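Unit 6: Setting Up and Looking After the Simulated Kitchen Cell

Course handout, Robot Cells in Practice
Notes by Nevzat Yaman, with corrections from Tianyou Hao

What this unit covers

You have spent five units on cells you can kick. This one is about a cell that exists only in the simulator, and many of you will assume it needs no maintenance. I held that opinion for one semester. The simulated cell drifts too, mostly through software updates, and it does so without making a noise.

The cell is the counter task in the Wekura scene set. The arm model is the Fedix six-joint, and the controller is the same build we run on the real bench. Read the Unit 2 notes on frames again before the lab. Last year half the groups lost an afternoon to a base frame turned the wrong way.

What the vendor says and what we found

The Amus manual says the scene is "ready to use after loading." I would treat that as advertising. After loading, three things are usually wrong:

The physics step. The default after a fresh install is 200 steps per second. Our controller expects 600. Nothing crashes if you leave it alone. The gripper just sinks a little way into whatever it holds, and your grasp results look better than they should.

Object mass. Some imported objects arrive with a mass of zero, which the engine quietly replaces with a default. The bowl should be 70 grams lighter than the default. Check it yourself, even if the group before you says they did.

Contact friction. The values come from a table that Ranjbar published with the scene set. I have asked where the numbers were measured and have not had an answer. Use them, but write in your report that you used them.

Inspecting the scene before a run

Load the cell, pause it at time zero, and look at it from the fixed view before you touch the controller. It takes a minute. You are checking that the objects rest on the counter, that their shadows meet them where they should, and that nothing has been dropped inside a wall. Objects near a wall deserve extra suspicion – a bowl that looks fine may have a collision shape wider than its visible rim.

For the same reason, look hard at small objects placed close together. The green one and the yellow and gray one at the near end of the counter look like neighbors, but the engine may think they overlap. If it does, one of them will jump at the first step.
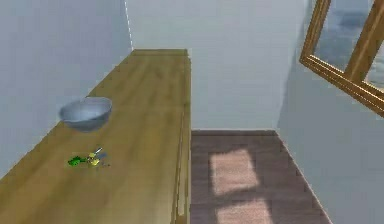

Checking the collision shapes

1. Turn on the collision overlay and turn off the visible meshes.

2. Compare the bowl's shape with its mesh. A bowl closed over with a solid lid is the most common fault. The arm can never place anything in it, and students then blame the planner.

3. Step forward one tick at a time, ten ticks, and write down any object that moves.

4. Let the scene settle for 700 ticks with the arm parked. Save the object positions and compare them with the starting file.

5. If anything has shifted more than two millimeters, repair the starting file. Do not raise the friction until it stops moving. Tianyou calls this gluing the patient to the table, and it will cost you marks.

Upkeep during the semester

Keep one untouched copy of the scene and never open it for editing. Rerun steps 3 and 4 after every simulator update, including the ones described as cosmetic. In October an update to the lighting also reset the physics step, and two groups had to throw out their results.

A word on what passing these checks proves. It shows that the cell agrees with itself. Whether it agrees with a real counter is a separate question, and I have yet to see a convincing answer for small objects like these – bring one to the seminar if you find it.

For the lab

Bring your settled positions file and your note of the physics step. Groups without both will start from step 1.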